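# How to Budget for a Two-Arm Carton Cell Without Crying in Front of Finance

The first quote I ever got for a robot cell was a single page with a single number on it. I signed it. I was younger then, and I believed that a price was what a thing cost.

What follows is how we plan equipment at Mokovwood now. We pack small goods into small cartons, so the sums will look different if you're lifting engine blocks, but the order of the steps holds up pretty well.

## 1. Write down the job before you look at any arms

One sentence, with a verb in it. Ours was "open a light carton, hold it steady, present it for filling." If your sentence contains the word "flexible," start over. Flexible is how a cell for boxes becomes a cell for boxes and, someday, maybe bottles, and you'll pay for the bottles whether they come or not.

Then collect the worst samples you can find. Everybody sends the integrator a nice crisp carton fresh from the supplier. Send the one that sat under somebody's lunch.

## 2. Price the stuff around the arms

Arms are the part people enjoy shopping for. They have brochures. Nobody at Treloar has ever handed me a brochure for cable channel, yet I've bought a great deal of it.

Make a line for each of these:

- Frame, rails and mounting plates
- Enclosure panels
- Work surface (get a spare, they scratch)
- Wrist cameras and the one that watches everything
- Cable and cable management
- Lighting
- Power, and an electrician to argue with about it
- Freight, both ways, for the thing that arrives wrong

Our first frame came from Skerkport and the freight alone was $1,321. I had budgeted zero, on the theory that it would somehow just turn up.

## 3. Treat fingers as groceries

Gripper fingers and pads are consumables. They get chewed up, swapped, redesigned on a whim and lost behind the bench. We pay $52 a set from Tritero and I put them under supplies, next to tape and coffee. If you bury them in the capital request, you'll be back in March asking for more capital, and you'll have to explain why it's shaped like a finger.

Buy at least two styles at the start. You will be sure which one you need. Buy the other one too.

## 4. Budget for cardboard

I mean it. Trials eat cartons at a rate that alarms the people who store cartons. Kylie Hinds, who runs our purchasing, put us down for 2000 blanks in the first phase, and I laughed at her in a meeting. I've since apologized, in writing, at her request.

Light cartons flex, flaps wander, and a grip that suits one corner may do nothing for the next. You want enough stock that wrecking a box is a shrug.

## 5. Pay for a trial, then go and look at it

Ask for a paid trial with your own cartons and your own awkward angles. Ours ran to 169 hours of bench time, which I'd have called outrageous before I saw what people do with bench time. Ask for wrist views as well as the overhead one. The overhead is good for checking reach and elbow room, and the wrist views are where you learn about fingertips and box edges.

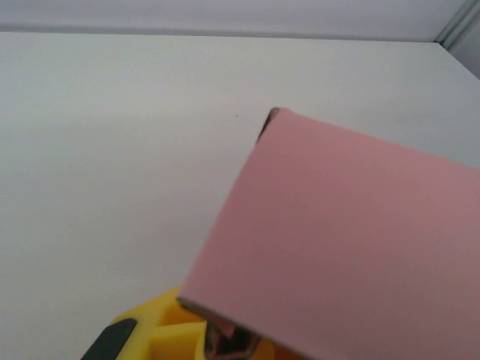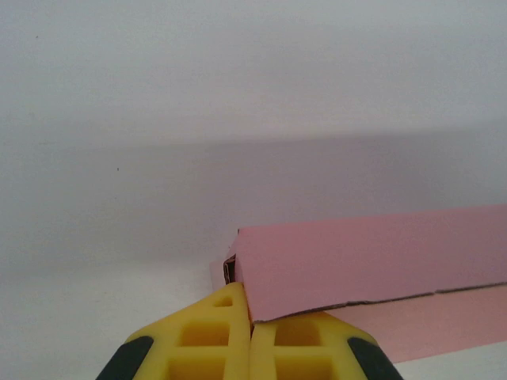 Pink carton, yellow fingers.

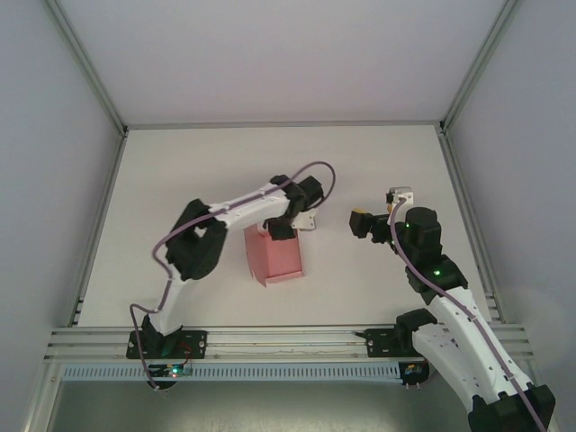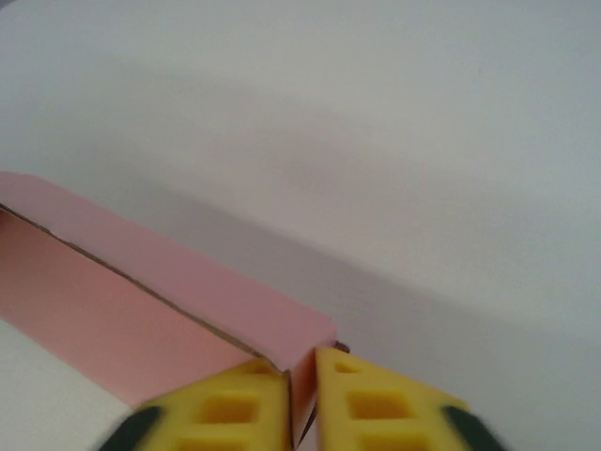

When you visit, bring a tape measure and someone who'll have to clean the thing. Ask the cleaner's opinion first. Then ask the integrator these, and write down the answers while they're still in the room:

1. What happens when a carton gets dropped? Who picks it up, and does everything stop while they do?
2. How long does a finger swap take with no expert present?
3. Can we get spare cables from more than one place?
4. Which items on the quote are "by customer"?

Question four is the expensive one. "By customer" is a phrase meaning you.

## 6. Build the sheet

Three columns: quoted, guessed, forgotten. The third one starts empty and you fill it as the weeks go by. Keep the sheet from every project, because the forgotten column from the last cell is the best estimate you'll ever have for the next one. Mine still has "stool" on it. We'd bought two arms and a cabinet and had nowhere for the operator to sit.

Add a contingency that makes you slightly uncomfortable, and don't give it a name. Once it's called "contingency," someone will try to take it. Ours is filed under "fixtures, misc." and has survived two budget reviews so far.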